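# Chapter 4: Who Checked This?

Pick up any news story you like and ask it one question: how do you know? It's a small question and a slightly rude one, and I think it is the best thing a reader can bring to a newspaper, a radio bulletin or a post that a cousin has shared. This chapter is about what happens when you ask it. We'll follow one short local story from the first phone call to the printed page, and then we'll follow it a bit further, to the day it had to be corrected. (That second part is my favorite. Corrections are wonderful things, and by the end of the chapter I hope you'll be hunting for them.)

**In this chapter you will meet these terms:** *primary source, secondary source, attribution, verification, on the record, off the record, correction, clarification, wire copy.*

## 4.1 A story from Grorkside

Grorkside is a river town with one weekly paper, the *Simiyu Courier*, named for the street where its first press stood. The paper had four people on staff when Mwanaisha Makokha joined it as a reporter, and she covered nearly everything: school board, flooding, high school track, the long fight over the bus depot. Her editor was Enda Phelan, who had spent years on the night desk of a bigger paper and still liked to read every line out loud before it went to press.

One September the town council voted to close the Udus branch library. The story looked simple. A press release arrived at 4 p.m. with a quote from the council's chair, a reason for the closing (too few visitors) and a figure: the branch had only 244 active cardholders.

Makokha could have written it up in twenty minutes. Plenty of busy reporters would have, and the result would have been neat and readable. Every word in quotation marks would have been a word the chair had approved. It would also have been wrong, and the reader would have had no way of telling.

She went to the library instead. She asked the branch manager how an "active" cardholder was defined, and the manager printed the definition for her: a person who had borrowed a physical book in the past 30 days. People who came for the computers, the story hour or the tax help didn't count. Neither did anyone who borrowed a book every six weeks. Counted over the whole year, the branch had 1,608 cardholders who had used the building in one way or another.

Both figures were true! This is the part that students often find surprising, and it's worth slowing down for. The council had not made anything up. It had picked a narrow measure and left off the label, and a reporter who copied the number without the label would have passed the problem on to every household in town.

### Stop and think

Before you read on, write down two other questions you would have asked the branch manager. Then write down one person, outside the council and outside the library, who might know something useful. Keep the page. We come back to it in section 4.4.

## 4.2 Where facts come from

Reporters sort what they learn by how close it sits to the event. A **primary source** was there, or is the thing itself: the person who saw the fire, the signed contract, the minutes of the meeting, the recording. A **secondary source** tells you about a primary one. A neighbor who heard about the fire is secondary. So is another newspaper's account of it, and so is a press release that sums up a report you haven't read.

Secondary sources aren't bad. You'd never get through a morning without them, and a good one can point you straight to the document you need. The trouble starts when a secondary source gets treated as though it were primary, and then gets quoted by a third outlet, which is quoted by a fourth. By then five websites agree with one another and it looks like solid proof. Trace all five back, though, and you may find a single paragraph that one person typed in a hurry.

**Attribution** is the writer's way of showing you the trail. Look at these three sentences:

1. The branch had 244 active cardholders.
2. The branch had 244 active cardholders, according to the council.
3. The branch had 244 active cardholders, according to a council press release, which counted only people who had borrowed a book in the past 30 days.

The first asks you to trust the paper. The second tells you who is talking. The third lets you judge the number for yourself, and it costs only a few more words. Phelan used to draw a small box in the margin beside any sentence like the first one, and the box stayed there until somebody had filled it.
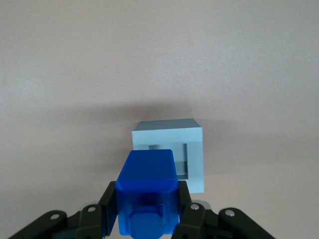
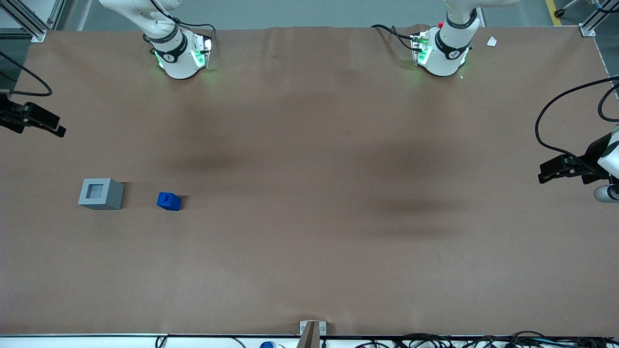
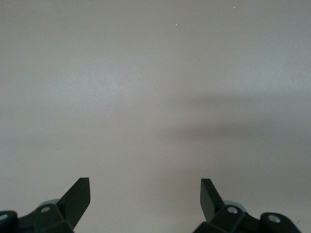
## 4.3 The three calls

At the *Courier*, a story with a disputed fact needed three calls before it could run. The rule was taped to the side of the filing cabinet, and it was older than anybody on the staff.

**The first call goes to the person who made the claim.** Makokha rang the council chair and asked where the 244 had come from. She was polite about it and she didn't say what she had already learned. The chair said he'd been given it by the council's finance office and hadn't asked how it was worked out. He said this **on the record**, meaning that she could print it with his name attached.

**The second call goes to someone who would know if the claim was wrong.** Here that was the library system's own records clerk, who confirmed the definition and the yearly figure. Notice that the branch manager wasn't enough by herself. She had a job to lose if the branch closed, and although she had told the truth, a careful reporter wants the same fact from somebody with less riding on it.

**The third call goes to someone the story will affect.** Makokha talked to a father who brought his twins to story hour, and to a man who had used the branch computers to apply for work at Horneo, the packing plant on the east side. Neither of them had borrowed a book that month. Neither of them was in the 244.

Now, the third call doesn't check a fact in the way the first two do. What it checks is whether the reporter has understood the story at all. Before those conversations she had planned to write about a budget. Afterward she wrote about a building, the people in it and how they'd been counted, and the budget moved down to the sixth paragraph.

One more thing happened that week. Somebody in the finance office called her and asked to talk **off the record**, so that nothing said could be printed. She agreed. What she heard was interesting, and she used none of it, but it told her which public document to request. That is a perfectly fair use of an off-the-record talk - the promise covers the words, and the public document was always public.

### A note on the word "vetted"

You'll often hear that professional news is "vetted" and that things posted online are not. It's a handy shortcut and there is something in it: a paper with an editor, a lawyer on call and a name on the door has a lot to lose by being careless. But checking is something people do, one story at a time. A blogger who links to every document has done it. A famous newsroom that reprints a release at five minutes to deadline hasn't. When you read, try to look past the logo at the top and find the work.

## 4.4 The day it went wrong

The library story ran on the front page, and it was good. It also had a mistake in it.

In the last paragraph Makokha wrote that the branch had been open for 20 years. She got that from the *Courier*'s own archive, from an article that had said the same thing. The older article had been talking about the new wing. The branch itself was far older, and within a day a retired teacher had phoned the office to say so. She had learned to read there.

Take out the page you wrote in section 4.1. Did your outside person include anyone who'd lived in town a long time? If so, you might have caught it. The slip came from the same habit we met in section 4.2, a secondary source standing in for a primary one, and this time the secondary source was the paper itself. It was easy to miss: the claim was small, it was friendly, and no one was arguing about it. Reporters check the facts people fight over. The quiet ones slide by.

The *Courier* ran this on page two of the next issue:

> **Correction.** A front-page article on the Udus branch library misstated the age of the branch. Its new wing opened 20 years ago; the branch itself is older. The error was the *Courier*'s.

Read it again and look at how much it does in so little space. It names the article. It says what was wrong and gives the right information. It says whose fault it was, and it doesn't blame the archive or the rush. A **clarification** is a close relative: it's used when the words were accurate but could mislead, and if the paper had printed the bare 244 it would have owed its readers one of those.

The *Courier* printed some 1,000 extra copies of the library issue, its biggest run in years. Phelan had the correction printed at the same size as the letters to the editor, and he clipped it and kept it on the wall.

## 4.5 Try it yourself

- Choose a local news story of at least six paragraphs. Underline every factual claim and write beside each one where it came from. Leave a box next to any claim with no source given.
- Find one number in the story. What exactly was counted, over what period, and by whom? If the story doesn't say, write the sentence that's missing.
- Look through a week of any newspaper or news site for its corrections. Bring two to class, one that you think is clear and one that leaves you guessing.
- Find the same event reported by three outlets. Work out whether they did separate reporting or all used the same **wire copy**, the ready-made text that a news agency sends to its customers. Check the byline first, then compare the quotes.

Section 4.6 looks at photographs and captions, and at what a caption can claim that the photograph can't.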